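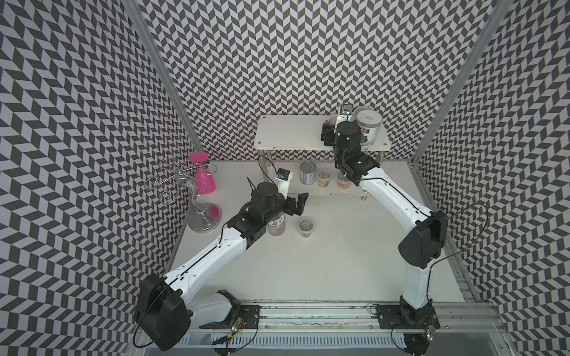 Ratgeber > Haushalt > Küche > Holzbrettchen pflegen

Holzbrettchen richtig einölen

Wer sein Schneidebrett liebt, der ölt es, so hat es meine Großmutter immer gehalten, und ich mache es bis heute genauso (auch wenn ich es im Winter gern mal vergesse). Ihr braucht dafür gar nicht viel: ein Brett, feines Schleifpapier mit 600er Körnung, ein altes Baumwolltuch und Leinöl in Lebensmittelqualität.

Wascht das Brett mit warmem Wasser ab und lasst es hochkant trocknen, am besten über Nacht. Danach schleift ihr es sanft in Faserrichtung, bis es sich schön glatt anfühlt, und wischt den Staub gründlich weg.

Nun kommt das Öl: lieber wenig und dafür zweimal! Reibt es mit dem Tuch ein, auch an den Kanten, wartet 15 Minuten und nehmt den Überschuss ab. Nach 18 Stunden folgt die zweite Schicht. Bis das Öl ganz ausgehärtet ist, vergehen ein paar Wochen, also habt bitte etwas Geduld.

Wichtig: Ölgetränkte Lappen können sich selbst entzünden. Breitet sie draußen flach zum Trocknen aus und knüllt sie niemals zusammen.

Kommentare

Bremov: Geht auch Walnussöl? Davon steht hier noch eine halbe Flasche.

Snorradóttir: Ich nehme es seit März und bin zufrieden, aber Vorsicht bei Gästen mit Nussallergie.

Genport: Danke für den Hinweis mit den Lappen, das wusste ich nicht!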